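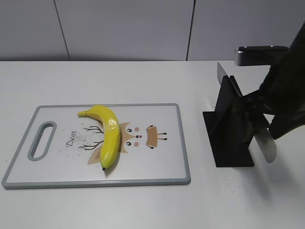 Spent October going through knife sharpening angles again, mostly for kitchen knives used on plastic boards. Notes follow. Long thread.

1/ Edge angle is given per side or inclusive, and sellers mix the two. A knife sold as "30 degrees" is almost always 15 per side. Check before you set a jig. Grinding to the wrong figure removes a lot of steel for no benefit.

2/ Steel hardness limits how low you can go. Soft stainless at 55 HRC will not hold 12 per side for long. The edge rolls. 17 to 20 per side is where I leave those.

3/ Rolled and dull are different faults. A rolled edge still has the metal, it has just leaned over. A few light strokes on a smooth rod will stand it back up. A dull edge has lost metal and needs a stone.

4/ To tell them apart, look straight down the edge under a single lamp. A reflected line means a flat or rounded apex. Then drag a cotton ball along each side of the blade. If it snags on one side only, the edge has rolled that way.

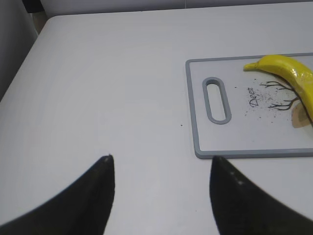
White board, gray rim.

5/ Board material matters more than people allow for. Glass and stone are out. Soft plastic and end-grain wood are both fine. Hard bamboo is worse than its reputation, partly the glue lines.

6/ Scraping food off the board with the edge does more harm than the chopping. Turn the knife over and use the spine.

7/ Grit. For soft stainless I stop at 1000. Going to 6000 gives a nice push cut on paper and then slides off a tomato skin two days later. Jessie Buchanan disagrees and finishes everything at 3000. Her knives are harder than mine, so we are probably both right.

8/ The stones I use are a Trultano 400 and a Rosser 1000. The Rosser dishes quickly. Draw a pencil grid on it, rub it on the flattening plate until the grid is gone, repeat. I do this every second knife. 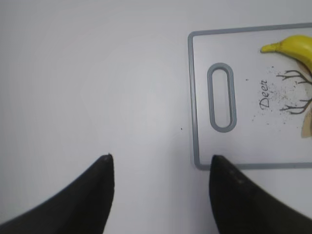 9/ Burr removal is where most home edges fail. Raise a burr along the full length on one side, switch, raise it on the other, then alternate single strokes with falling pressure. The last few should be the weight of the blade only.

10/ Stropping: 2 passes per side on plain leather. More than that and I start rounding the apex. Fraser Lindsay does 100 on a loaded strop and gets a mirror. I have not seen it cut an onion any better.

11/ Pull-through sharpeners: fixed angle, coarse, they tear the apex. Acceptable for a knife you don't care about. The Flemitz one with ceramic rods is less bad than the carbide type.

12/ Serrated knives next time. Still waiting on a tapered rod.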